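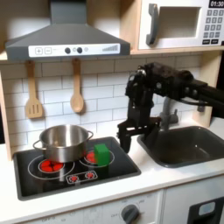 Teresa Lobo wants the toy library on Meireles Street to stay open past six, and she told me so before I'd even gotten my coat off. Working parents can't get there by five, she said, and she's been saying it since last May.

Well, she's getting her way, at least for a while! Starting next month the library will keep its doors open until 7:30 two evenings a week, and I for one am thrilled, because I have paid more late fees on a marble run than I paid for my first bike.

If you haven't been, it's in the old Pavia shoe store, next to the bakery with the green awning (go early, the cheese rolls are gone by ten). You pay $40 a year per family and take home up to three things at a time, for three weeks. Puzzles, dress-up clothes, train track, ride-ons, play food by the bagful. The big stuff, play kitchens and workbenches and so on, stays put for kids to use on the spot, and mine would happily move in.

There are 1358 items on the shelves now, and 51 families joined over the winter, so the place gets packed on rainy mornings. The later hours should spread people out a bit. They'll also get a second returns cart, and the dreaded paper sign-out book is finally going away – you'll get a card with a number on it, same as at the regular library.

A few things I asked about, since friends have been bugging me. Yes, you can still drop off donations, but only at the side door and only with all the pieces. No, they don't want stuffed animals. Anything with batteries needs to come with the battery cover and its little screw, which rules out half of what's in my basement.

The evening hours are a trial through the end of summer. If enough people show up, they stay. Grandparents can join on the same family card now too, no extra charge, just bring something with your address on it. I'll be there the first night with my overdue marble run and $30 for the fees.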